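Preparing a Sample for the Stidow Teaching Laboratory

Students must read this procedure before their first session. Set out the rack on the bench before any tubes are labeled.
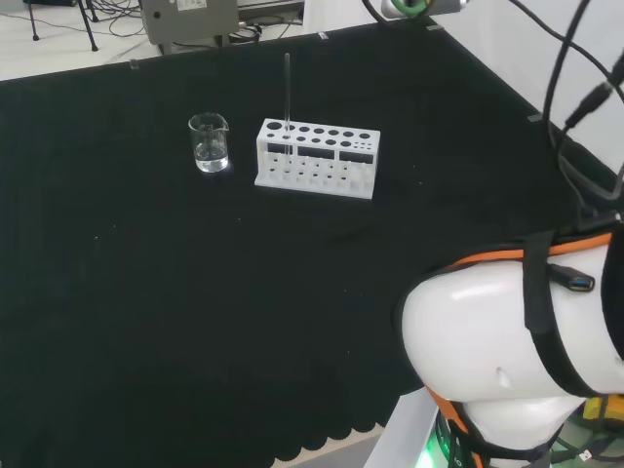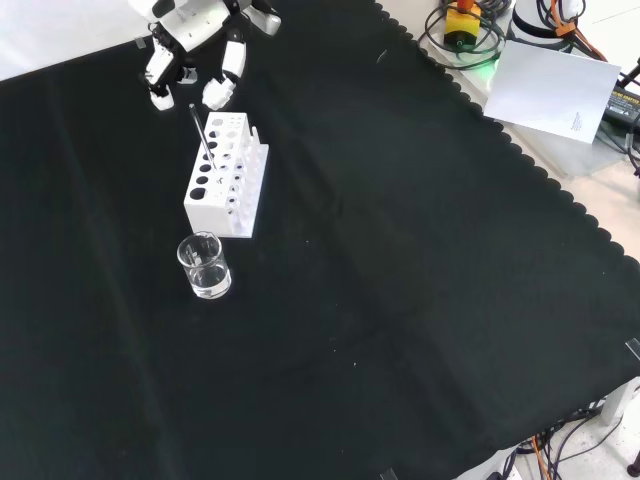
Label each tube with your bench number and initials – pencil on tape is preferred. Rinse the pipette 2 times with distilled water. Transfer six milliliters of the sample to each tube, then close it firmly.

Record the start time in the logbook. Leave the tubes upright for 78 minutes and do not shake them.

Questions may be sent to Waraporn Onsri at the Nalgate office. Revised April 20, 2024.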